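Sorting pens and markers into mesh holders on a shared table: by color or by type?
Asked by Jamila Dewan on Thursday, October 22, 2020
Filed under: Desk & Office, Small Storage

Hi all! I look after the sign-in and craft table at our little community studio, and the pens are driving me up the wall. We have mesh holders on a plain white table, some black and a blue one, and every evening everything is in the wrong one. Highlighters in with the good pens, markers in with the highlighters, a pen or two just lying on the table like it gave up. I've tried sorting by color (pretty, lasted a day) and by type (sensible, lasted maybe two). I don't want drawers or lids because people won't open them. Do you go by color, by type, or something else? And should the holders all match?
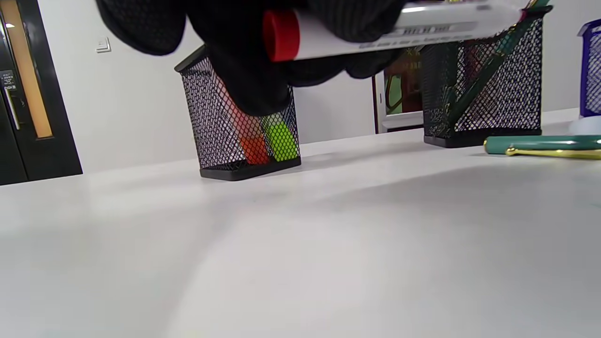 Replies

Leonora Magbanua
By type, always, and I'll die on this hill! I ran the front desk at a dance school for years and color sorting only works if everybody cares as much as you do. Someone who wants a highlighter is not thinking "ooh, lime," they're thinking "highlighter." Give the pens people sign with their own holder and put it closest to where they stand. Then highlighters, then markers. I stuck a strip of masking tape along the bottom rim of each one and wrote on it in big letters (the solid part, tape won't hold on the mesh for long). Also, take half of the pens away. Seriously, put them in a shoebox somewhere. A stuffed holder is the one where people shove things in sideways and the caps come off.

Zihan Fang
just get one big cup

Boyang Lei
I'd go by type too, but I'd make the odd holder do some work. Your blue one is different already, so let that be the "I don't know where this goes" one, and empty it once a week. Mesh is handy for this kind of thing, you can spot a wrong item without tipping everything out. I can make out a lime green highlighter through the side of the black one at the back, and the green pen through the one in the middle, so a quick look as you walk by is enough. Two other things from my own desk. Keep highlighters and permanent markers well apart, I ruined a textbook in August by grabbing the wrong one. And test everything on scrap paper before it goes back, or you'll be very neatly storing dead pens.

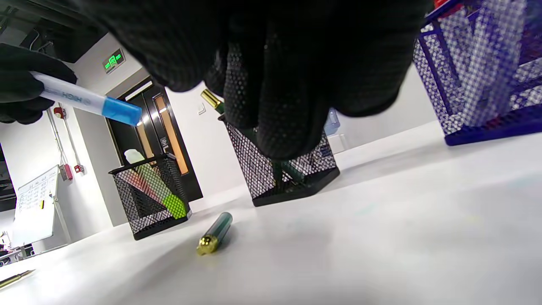

Jamila Dewan
Thank you both (and Zihan, I did try the cup, it fell over). I'm going with type, tape labels on the rims and blue for strays. One thing I'm still stuck on is the nicer pens. I'd love to leave them out because they make the table look cared for, and the dark green one with the gold tip is a favorite of mine, but good pens walk off. I'm leaning toward keeping 4 out and the rest in my bag. Has anyone tried tying them down with ribbon, or does that just end up in knots?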